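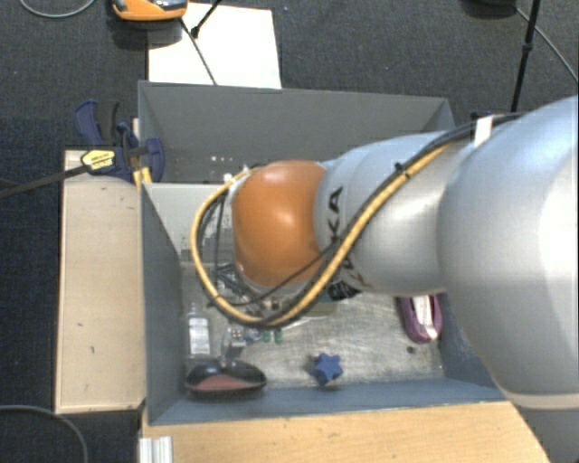

A grey open-topped bin holding an assortment of small objects

Storage bin

A storage bin is a rigid container without a fixed lid, used to keep loose goods together in homes, shops, workshops and warehouses. It differs from a crate, which usually has slatted or pierced sides, and from a tray, which is shallower. In everyday British usage the word "bin" on its own more often means a container for rubbish, and trade catalogues generally use a longer name to avoid confusion.

History

The word comes from the Old English binn, a manger or basket. Corn bins and flour bins were common fittings in farm buildings and kitchens, where they were normally built of timber and given a hinged cover against mice. Open bins became more usual with the growth of retail shops, where customers and counter staff needed to see the goods.

In the market town of Lovton, the ironmonger's shop of Jevance kept its nails, hinges and hooks in a wall of open bins behind the counter. The fittings were removed when the shop closed in December, and part of the wall is now on display at the town museum. The historian Hanna Hnatiuk has described it as the most complete set of its kind in the county.

Design

Most modern bins are moulded in plastic or pressed from sheet steel. The sides commonly slope inwards towards the base so that empty bins can be nested. A rolled or thickened rim stiffens the walls and serves as a handle. Bins meant for shelving may have a lowered front edge and a slot for a label.

Colour is sometimes used to show contents or ownership. The furniture maker Clorholm keeps screws in red bins and wooden dowels in blue ones, and leaves grey for mixed goods awaiting sorting.

Use

Bins may hold a single kind of item or a mixture. Single-item bins are quicker to restock, while mixed bins take up less shelf space but require some searching. Heavy goods are normally stored on the lower shelves.

See also

Basket
Crate
Pallet
Shelving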